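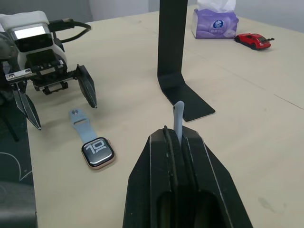 Prorell Clear Table Oil is a hardwax oil for indoor wooden tabletops, desks and counters. It goes on with a cloth or a pad, soaks into the surface and dries to a low sheen that keeps the feel of the wood. We developed it mainly for light woods such as ash, birch, maple and pale oak, where an ordinary oil can turn the top yellow or orange. A tabletop at home takes small knocks all day. Keys get dropped on it, mugs get dragged across it, and a watch like the one with the light blue sport band gets laid down flat with the metal pin in its band and picked up again. The oil is made for that kind of wear, and when a spot does get dull or scratched, you can sand and recoat that spot without stripping the whole table.

Clear Table Oil
Item group: Finishes > Interior > Tables and counters
Sheen: Matte or Satin
Coats: 2 on bare wood, 1 for upkeep
Sold by: Flatix Wood Supply

Select sheen
Matte
Satin

Select size
Sample pouch
Half pint
Pint
Quart

Add to cart
Add to wish list

Overview

Clear Table Oil is a blend of plant oils and hard waxes in a low-odor solvent. The oils go into the wood and the waxes stay near the surface. Once it has cured, water beads up long enough for you to wipe it off, and most food stains come away with a damp cloth.

It is a penetrating finish, so it will not fill deep grain or level out an uneven surface. If you want a thick, glassy top, look at Vasa Bar Coat instead. If you want the wood to look like wood and you don't mind giving it a fresh coat now and then, use the oil.

The two sheens have the same ingredients apart from a flatting agent in the Matte. They can be mixed with each other in any proportion. Stir the Matte well, down to the bottom of the can, and stir it again each time you come back to it. The flatting agent settles, and a can that has not been stirred will give you a shiny first half of the table and a chalky second half.

Where to use it

Dining tables, kitchen tables, desks, workbenches, coffee tables, shelves, window seats and wooden counters away from the sink. It can also be used on chair seats and stair handrails.

Do not use it outdoors. Do not use it on floors, where it will wear through too soon. Flatix carries Cervantes Floor Oil for that purpose. Do not use it over varnish, lacquer, polyurethane or paint. The oil has to reach bare wood or an older oil finish. If you put it over a sealed surface it will sit there and stay sticky.

Not sure what is on your table already? Put a few drops of water on it in a place that gets a lot of use. If the wood under the drops gets darker within a few minutes, the surface is open and the oil can get in. If the water sits there unchanged, try scraping a hidden spot on the underside of the edge with a fingernail or a small blade. Clear flakes mean a film finish, and it will need to come off first.

Color on different woods

Every clear oil changes the color of wood to some degree. The best preview is a damp rag. Wipe a bare patch with water and look at it while it is wet. The finished color will be close to that.

Ash and birch: Stays pale, with a slight cream tone.
Hard maple: Stays pale. Figure shows a little more.
White oak: Turns a light honey color. The rays stand out.
Pine: Warms up noticeably and will keep warming over the years from daylight. That is the wood and would happen under any clear finish.
Cherry: Goes reddish brown right away and darker with time.
Walnut: Gets deep and rich. Satin shows more depth than Matte.

If you need a pale wood to look completely raw, use Prorell White Base as the first coat and Clear Table Oil as the second. White Base has a small amount of white pigment that cancels the wet look. On walnut and cherry it leaves a gray cast, so keep it for light woods only.

Getting the surface ready

Sand bare wood with 120 grit, then 150. Stop at 150 for tables. Going finer closes the surface and less oil gets in, which gives you a weaker finish. Sand with the grain, especially on the last pass, and check the top with a lamp held low at one side. Cross-grain scratches that you cannot see on dry wood will show up as soon as the oil hits them.

Vacuum the dust, then wipe with a dry cloth. Skip the tack cloth. Some of them leave a residue that keeps oil out.

Softwoods and oak will raise a little fuzz with the first coat. You can deal with that ahead of time by wiping the sanded top with a damp sponge, letting it dry overnight and knocking the fuzz off with one light pass of used 150 paper.

Fill nail holes before you sand. Most wood fillers take oil differently from the wood around them, so try yours on a scrap.

Putting it on

1. Stir the can. Don't shake it.

2. Pour a small puddle on the wood and spread it with a lint-free cloth or a white nylon pad. Work a section you can reach comfortably. The usual mistake is using too much. If it looks like a wet layer on top of the wood, you have more than you need.

3. Wait 15 minutes. Dull patches are places where the wood has drunk all the oil. Touch them up.

4. Wipe the whole section with a clean dry cloth until nothing more comes off. Turn the cloth often. When you drag a finger across the surface it should leave no mark.

5. Let it dry overnight with air moving in the room. In a cold or damp shop, give it a full day.

6. Rub the top lightly with a white pad or worn fine paper, remove the dust and put on the second coat the same way. The second coat needs much less oil than the first.

End grain takes more. On a table with exposed end grain, such as breadboard ends or a round top cut from boards, go over those edges an extra time during the first coat.

Coat the underside of loose or thin tops as well. A top that is sealed on one face can cup when the humidity changes. One coat underneath is enough and it doesn't have to be pretty.

Drying and curing

The surface is dry to the touch overnight and can take careful use the next day. Full cure takes two weeks. During that time, keep water off it, don't put down a tablecloth or a desk pad, and don't leave anything with rubber feet standing in one place. Soft plastics and rubber can pull at an oil that hasn't set yet and leave a print.

If you are finishing in January in an unheated garage, bring the table indoors before you start. Below 55 degrees F the oil thickens and may stay tacky for days.

Safety

Cloths soaked with oil can heat up and catch fire without a spark. Do not throw them wadded up into a trash can. Lay each cloth out flat outside until it is stiff, or put it into a metal can full of water with a lid. Do the same with pads, paper towels and sanding dust from a freshly oiled top.

Use the product with the windows open. Wear nitrile gloves. Keep the can away from children, pets and flames. Read the label and the safety sheet before you open it.

Cleaning and upkeep

For daily cleaning, use a cloth wrung out in plain water. For grease, add a little mild dish soap. Stay away from ammonia, bleach, scouring powder and melamine sponges, which will cut the sheen and eventually go through the finish.

Hot pans need a trivet. A hot mug will sometimes leave a pale ring. Let it sit for a day, as many of them fade. If it is still there, rub it with a white pad and a few drops of oil and wipe it dry.

Dull or scratched area: Sand lightly with 150 grit, feathering out past the damage. Wipe on a thin coat, wait, wipe dry. The patch may look fresher than the rest at first.

Black stains on oak: These come from iron and water, often a wet can or a plant stand. Oil will not hide them. They have to be treated before you recoat. See our page on oak stains.

Common problems

Sticky after two days: Too much was left on the surface. Scrub it with a white pad and a little fresh oil, then wipe it all off right away.

Blotches on pine: Usually uneven sanding or leftover glue. Sand the area back and start again there.

Shiny streaks in Matte: The can wasn't stirred well enough. Put on a thin third coat from a can that has been.

Feels rough: Raised grain or dust. Rub with a white pad once it's dry.

Shipping and returns

Cans ship by ground only within the lower 48 states. We can't ship oil finishes by air. Unopened cans can be returned within 30 days. Sample pouches can't be returned.

Oil that has been exposed to freezing temperatures on the way to you is still good. Let the can come up to room temperature over a day and stir it before use.

Goes well with

Prorell White Base
White nylon pads, pack of 2
Lint-free cotton cloths
Vasa Bar Coat
Cervantes Floor Oil

Page text by Uriel Palacios, Flatix Wood Supply. Last updated August 12, 2022. Label directions come first wherever they differ from this page.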